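Häufige Fragen zu Mestex

Seit wir Mestex offen ins Netz gestellt haben, landen immer wieder dieselben Fragen in meinem Postfach. Ich sammle sie jetzt hier, ganz unsortiert, und schreibe einfach dazu, was ich selbst mache. Stand: 03/10/2024. Wenn was fehlt, meldet euch!

Was macht Mestex überhaupt?

Mestex sitzt zwischen eurer Policy und den Motorreglern. Es nimmt Kamerabilder und Gelenkwinkel entgegen, bringt alles auf eine gemeinsame Zeitachse und schickt Sollpositionen an beide Arme raus. Dazu gibt es einen Recorder und einen Player, mit dem man Aufnahmen Bild für Bild durchgehen kann (mein Lieblingsteil, ich gebe es zu). Planen kann es auch ein bisschen, aber dazu weiter unten mehr.

Läuft das nur mit zwei Armen?

Nein, einer geht genauso. In der Konfiguration lasst ihr den Block für den zweiten Arm weg und fertig. Früher musste man noch einen Dummy eintragen, das hat Ojārs Rebane zum Glück rausgeworfen.

Meine Handgelenkkamera ist in der Bewegung total verschmiert. Kaputt?

Ziemlich sicher nicht. Wenn der Arm schwenkt und die Belichtung lang ist, verwischt der Hintergrund, und die Finger bleiben trotzdem halbwegs scharf, weil sie sich ja mit der Kamera mitbewegen. Bei mir sieht das dann so aus:

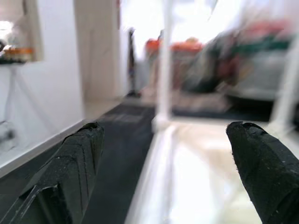
Ich stelle die Belichtung fest ein und lasse die Automatik aus, gerade wenn helle Flächen ins Bild kommen. Dazu nehme ich lieber etwas mehr Verstärkung und lebe mit dem Rauschen. Der Filter »blur_gate« im Perception-Modul wirft zu weiche Bilder auf Wunsch ganz raus, aber Vorsicht: Wer den Schwellwert zu streng setzt, hat bei schnellen Bewegungen plötzlich gar keine Bilder mehr, und die Policy fährt auf dem letzten Stand weiter. Ist mir im November passiert, hat mich einen ganzen Abend gekostet. Lasst beim Einstellen also das Log mitlaufen, da steht jedes verworfene Bild drin.

Muss ich die Finger maskieren?

Für das Tiefenmodul ja, unbedingt. Die sitzen immer an derselben Stelle im Bild und ziehen euch sonst die Schätzung nach vorn. Für die Policy maskiere ich nichts, die darf ruhig sehen, ob die Finger auf oder zu sind. Die Maske malt ihr einmal bei offenem und einmal bei geschlossenem Greifer, dazwischen interpoliert Mestex.

Wie schnell läuft die Regelschleife?

Auf unserem Rechner stehen 400 Hz in der Config, und die hält er auch. Die Policy selbst ist viel langsamer, dazwischen wird geglättet. Wenn es bei euch ruckelt, guckt zuerst, ob der Recorder auf eine langsame Platte schreibt. Den Puffer habe ich auf 4 Sekunden stehen, das hat bisher immer gereicht.

Warum drückt mein Greifer gegen die Stange, obwohl er doch schon zu ist?

Ah, der Klassiker! Die Sollposition liegt meist ein Stück hinter dem Punkt, an dem die Backen aufliegen, und der Regler versucht brav weiter, dorthin zu kommen. Bei Rohren und Stangen schaltet man deshalb am besten auf Kraftbegrenzung um, sobald der Strom ansteigt. Der Schalter heißt »hold_on_contact« und steht ab Werk leider auf aus. Ich mache ihn immer an, auch beim Hantieren mit dem Gestell auf dem schwarzen Tuch.

Und der andere Arm, wenn nur einer greift?

Der bekommt trotzdem in jedem Takt ein Kommando. Ich habe ihm eine Wartepose gegeben, offen und knapp über der Unterlage, damit er schnell dazukommen kann. Der Planer prüft die Arme gegeneinander, die Kabel kennt er aber nicht! Wer eine große Schleife am Greifer hat, trägt dafür von Hand einen Sperrbereich ein. 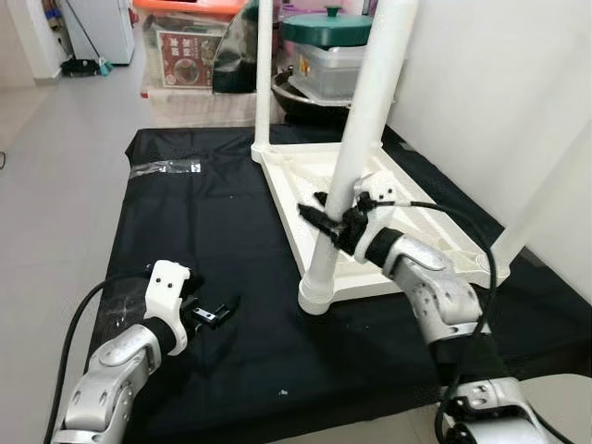

Kann ich alte Aufnahmen weiterverwenden?

Ja, ab Format 2. Der Konverter liegt im Ordner tools und rechnet die Zeitstempel um. Ich hatte 19 alte Dateien, die lockere Zeitstempel hatten (anders kann ich es nicht nennen), da hilft die Option »resample«. Bitte vorher eine Kopie machen, der Konverter überschreibt ohne Rückfrage.

Was ist der Unterschied zwischen Mestex und Uddin?

Uddin ist unser Planer und steckt als Modul in Mestex drin. Man kann ihn auch einzeln installieren, dann fehlt aber die ganze Kamerageschichte. Für reine Simulation reicht das völlig.

Wo melde ich Fehler?

Im Tracker, Projekt Masenmont. Hängt bitte das Log und die Config dran, sonst frage ich sowieso danach. Fragen zum Planer gehen direkt an Ojārs, alles mit Kameras an mich.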